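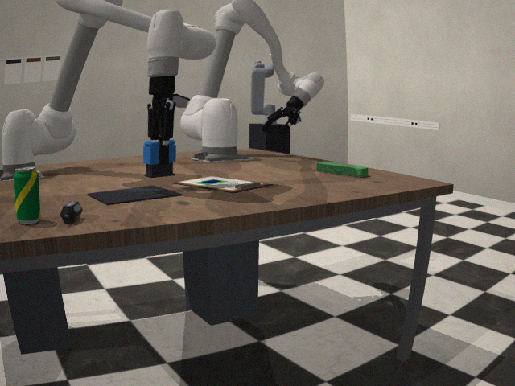 One high school coach told us the stem on this tee has stayed where he set it through a whole winter of indoor work, and that he has since ordered a second one for the outfield cage.

Jargate Batting Tee by Cletia

The Jargate is an adjustable tee for baseball and softball hitters, from youth league up. It has a weighted base and a two-part stem that slides up to 46 inches for high strikes. Friction holds the height, with no clamps or pins to deal with between swings.

The ball sits on a soft rubber top. Hitters who catch the top instead of the ball will feel it give, and the bat won't be marked. Tops do wear out. Cletia suggests checking yours after every 500 swings and replacing it once the edge starts to split.
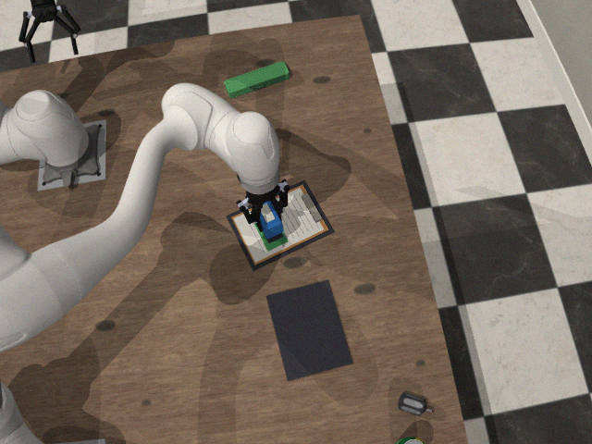 Brown wood tabletop, checkered floor

What's in the box
Base
Stem, 2 sections
Rubber top
Carry bag with shoulder strap

Setup
Screw the lower stem into the base by hand until it stops. Slide the upper stem in and press the top on. To change height, hold the base down with one foot and pull or push the stem with a slight twist. If the stem starts to slip, wipe both sections with a dry cloth. Do not use oil. 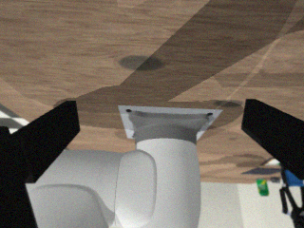
Wood grain, low angle

Use and care
The tee can be used on turf, dirt or a gym floor. Store it indoors, out of the sun. Use regular baseballs, softballs or foam balls. Weighted training balls are hard on the top and are not covered by the warranty.

The base fits all Estex and Li home plate mats with a center hole. Mats are sold separately.

Orders placed before noon ship the same day, except on weekends. Replacement tops come in packs of 4.
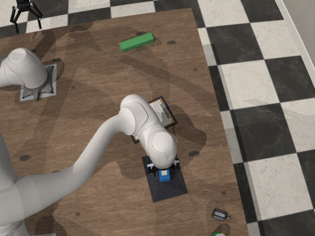
Does the older Cletia top fit this stem? a customer asked in the reviews. It does, but push it down all the way or it will turn when the ball comes off.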